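Clause 44

Meinir Gronow had been hired to say yes. Everyone at Titden understood that except, it seemed, Meinir.

She'd read the draft on the train. Good Practice for Shared Tabletop Manipulation, version 20, prepared by Lorkodex, who also sold the arms. She had underlined one sentence so hard the pen went through. Clause 44: "The operator shall ensure the workspace is tidy."

"Tidy according to whom?" she asked.

Kieran Cronin put his coffee down. "It's a general principle."

"It's a mood. My mum has a general principle about the colour of bath towels. What do I write on the form?"

He turned his laptop around so she could see the annex. It had two figures, and he was proud of them.
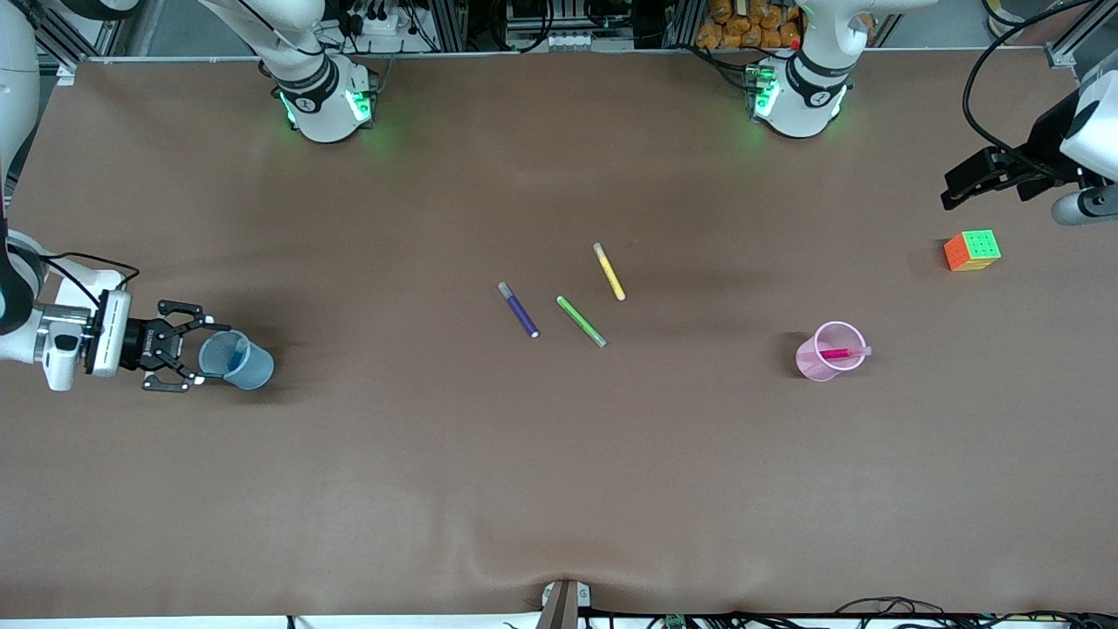

Figure 1. Sorting task in progress, blue cup held on its side in the gripper, marker inside.

"So is it tidy?" said Meinir.

"They're in the middle of it."

"Clause 44 doesn't say at the end. It says shall ensure. There are markers lying on the table, there's a cable along the near edge, and I can see snack bags behind the arm."

"The bags are out of reach."

"Whose reach? Have you measured it, or did somebody at Lorkodex tell you?"

Kieran looked over at Radu Hodoroagă, who had written most of the annex and was now deeply interested in the window. Radu had come from Ameo, where they'd had a standard for everything, including the labelling of standards. It ran to 306 pages. In December a cell there had passed its audit with full marks and dropped a tray on the auditor's shoe that same arvo.

"We could define it," Radu said to the glass. "Objects in the task, objects not in the task. List the first lot. Anything else inside the boundary, you stop."

"And who draws the boundary?"

"The vendor."

Meinir laughed, not kindly. She scrolled down.
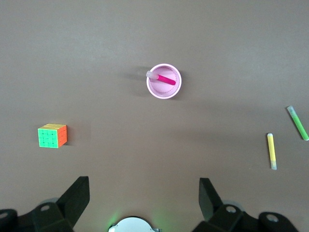

Figure 2. View from the wrist. Pink marker in the pink cup; cube, yellow and green markers on the table.

"I like this one better," she said. "No snacks."

"Same table," said Kieran.

"I know it's the same table. That's what bothers me. If I'd only been sent this, I'd have signed. Your clause 12 lets the operator do the check from the wrist view alone."

"It's quicker."

"I'm sure it is."

Kieran rubbed his eyes. The launch was booked, and Stellan Skjelbred had already told the board at Moriarty that the document was independent, a word he used the way other people use sauce.

"What would you need?" Kieran asked.

"A fixed view as well as the wrist view. A list of what's meant to be there. A named person who checks it, and who doesn't work for the people selling the arm."

"They'll say it's burdensome."

"They said that about the stop button."

Radu came away from the window and began typing. He deleted "tidy". He sat for a bit, then typed "clear of items not listed in the task record", and looked at it with no great faith.

"Better," said Meinir. "Someone will list the snacks."

"Probably," said Radu.

She took the form, number 2212, and dated it 24/07/2020. In the box for the reviewer's decision she wrote "Not yet", although the only choices printed there were Approved and Approved with comments. Then she went to find out when the next train left.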